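News from the Picking Bench

It has been a good while since our last proper update, and several of you have written in to ask what became of the bin project after February, so I'm going to take my time over this one. Put the kettle on.

For those who joined the mailing list more recently, the idea is simple to say and slow to do. We want an arm that can reach into a bin of mixed household things and toys, pick one up, and put it down again without having been told beforehand what the thing is. To get there, the learning system needs examples, and plenty of them: good grasps, poor grasps, grasps that looked fine and then let go halfway up. Each try goes into the collection we call Rula, along with what the fixed camera saw and what the arm was doing at the time.

Zinhle Steyn took over the bench schedule in the fall, and the place has run more smoothly ever since (she will be cross with me for putting that in print). Her first change was to shorten the sessions. We used to aim for long afternoons with one set of objects, and by the end everyone was placing things in the bin in much the same way without meaning to. Now a session is 500 tries, the objects get swapped out partway through, and whoever is on shift tips them in from a tray and leaves them however they land. The tries look a good deal messier on paper, and Zinhle is very happy about that.

Imre Bodnár, meanwhile, has been going through the old recordings and marking the ones we can't use. He found 67 where the camera and the arm had drifted out of step with each other, which meant the pictures belonged to a moment slightly before or after the motion they were filed with. He has set those aside in a folder of their own, and wrote a little check that now runs at the start of every session – it takes less time than finding a clean mug in our kitchen.

The object shelf has grown too. We have 37 new pieces, mostly plastic, with a few that bend or rattle or have loose parts hanging off them. Those last ones are my favorites. A solid block gives the gripper very few surprises, but anything made of links can be taken hold of in a dozen ways, and it hangs differently each time. Kinga Medve picked most of them out at a flea market in Gronano and came back with two bags and a sunburn.

We still do a share of the tries by hand guidance, with a person steering the arm, and the rest are left to the system's own guesses. Heike Weidemann prefers the steered ones for teaching new shapes and I lean toward the other sort, so we have settled on doing the steered tries first and letting the arm loose afterward. The two kinds are labeled separately in Rula, so anyone who wants to compare them can do so. 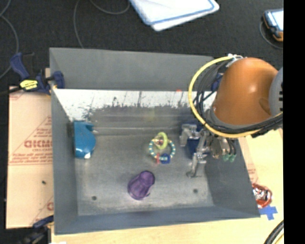
Do you keep the tries that fail?

We keep every one of them, as long as the recording itself is sound. A system that has only been shown successes has a hard time telling a promising grasp from a hopeless one, so a dropped object is filed with the same care as a lifted one and marked as a miss.

On to housekeeping. There are 4 open places on the bench rota for the new year, and no experience is needed beyond patience and a willingness to pick things up off the floor. Piroska Juhász is looking after the sign-ups and will walk you through your first session. Please get your name to her by 24th December, and do mention if you can only manage mornings – we have had a run of evening people and the early slots are looking thin.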